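3.2 What people keep, and what they keep it in

When we began the pantry visits in Ternstead, we expected to hear mostly about food, and we did hear a great deal about food (more than one household sent us home with some of it!). But the talk kept drifting, in the friendliest way, toward containers. Of the 1,009 objects people chose to tell us about, a surprising share were tubs, jars and boxes that had long outlived whatever they first held, and people spoke of them with real fondness. 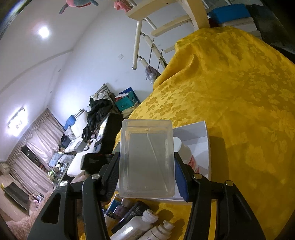
Figure 4. Clear plastic box with rounded corners and a raised rim; a white tray and a bottle with a red label stand behind it.

Clear boxes came up again and again in the interviews, and we think Akyol's idea of "patient storage" helps a good deal in making sense of them. Tülin Akyol uses the phrase for things held on to without any set purpose, and 15 of our 16 households described at least one box in just that way. One woman in the Trorow district told us hers had been "between jobs" since March, and she was in no hurry to find it a new one. Older residents tended to trust a box they could see into, while younger ones talked more about stacking and shelf space, a difference we return to in Section 4.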